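Colamitz Shared Kitchen Lab
Working group on good practice for robot arms, minutes of the December meeting

We use cookies to remember your language and to count visits. Accept / Manage settings

The meeting opened at 4:10 pm, a little behind time, as the previous group was still enjoying the last of its coffee in the Lynch room and it seemed unkind to hurry them along. The chair welcomed everyone warmly, including the two new members from Vutow, and thanked the Skistel team for sending their comments on the draft rules ahead of time. Apologies had been received from the insurance adviser, who will read these minutes and write back with anything that worries her.

1. Minutes of the previous meeting
Accepted, with one small correction: the "slow mode" mentioned under item 5 should have read "reduced speed mode," and the secretary is sorry for the mix-up.

2. Matters arising
The floor tape for the walking lane has come and been laid. Several members said how much easier it is to find the way to the sinks now. The replacement key for the Skistel cabinet is still on order. The chair will call the supplier again before the holidays.

3. Draft rule on who may start an arm
There was a long and friendly discussion on this one. The draft says that only a person signed off on the arm in question may start it, and that sign-off on one model does not carry over to another. Vutow felt this was hard on experienced staff who move between sites. Skistel replied that their two models stop quite differently when the button is pressed, and that a person used to one could easily misjudge the other. After some back and forth it was agreed to keep the rule and add a short refresher, to be done at the bench, for anybody already signed off elsewhere. The refresher will be written by Vutow, who kindly offered.

Agreed: rule kept, refresher to be added.

4. Reaching into the work area
The present wording, "take care when reaching in," was felt by all to be well meant but too loose. The new wording will be: stop the arm, say "stopped" out loud, wait for the answer from the person at the controls, then reach in. The person at the controls keeps a hand by the stop button until the other says "clear." One member asked whether this would be tiresome on a busy afternoon with many changes of food items. The general feeling was that it might be, for the first week, and that we would all get used to it, just as we did with the hairnets.

Agreed: new wording to go on the wall card, in large type.

5. Log sheets
The secretary reported that more than 105 log sheets had been handed in since the summer, and thanked everybody for keeping at it. Four of them had no end time. Please fill in the end time, even when the session was cut short and there seems little to say. Sheet 1661 is missing its second page, and whoever has it is asked to slip it into the tray by the door.

6. Bench layout and cables
The group went through the layout rules for tabletop work with an arm, appliances and food together. Points agreed:

- Cables are checked along their whole length before the first move of the day, and again whenever an appliance is shifted.
- A loop of cable near a joint must have room to follow the arm through its full reach. If in doubt, run the move at reduced speed and watch the cable.
- An oven on the bench is treated as hot until the person using it has checked, whatever its lights are doing.
- Bottles and bowls are placed before the arm is started, and moved only under the rule in item 4.
- Food used for handling practice is thrown away at the end of the session, please, and never put back in the fridge.

A bench with the arm, toaster oven, ketchup, a small bowl and an orange slice all sharing one white tabletop, with a cable running down the arm's left side:

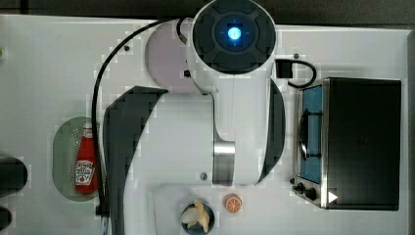
7. Any other business
Vutow asked whether visitors may stand inside the taped lane. They may not, though they are very welcome behind it. The wish for a second fire blanket was noted and warmly supported.

8. Next meeting
In January, same room, at 4 pm. The meeting closed at 5:35 pm with thanks to all for their patience.

Contact the working group: Colamitz Shared Kitchen Lab, Box 1810 | Copyright Colamitz | Back to top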